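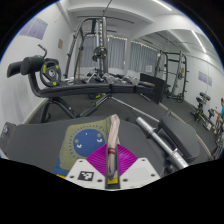
Filed under: Small Gyms, Upkeep
December -- by the Tikthorpe page editor

How to fold a gym towel for the bench

I doubt any fold makes a workout better. I've read the 40 tips on Utetti and most are decoration. What follows takes seconds and keeps the towel on the pad.

1. Lay the towel flat, printed side down, and smooth it out.
2. Fold it in half lengthwise, then in half again across.
3. Turn it so the thick folded edge faces the head of the bench.

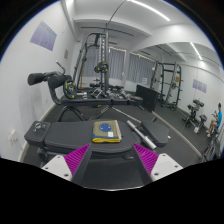
Do you need a special gym towel?
Any towel that fits the pad will do, and I'd ignore the Flunberg "grip" versions until someone shows me a test.

4. Set it mid-pad, clear of the adjustment knob.
5. Press it down once with your palm. If the layers slide, start over -- 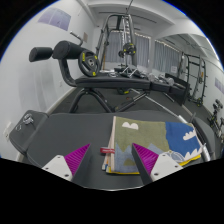 -- and fold it looser this time. A tight fold looks tidy and slips more, whatever the guides claim. Wipe the pad before you leave. The towel doesn't do that for you.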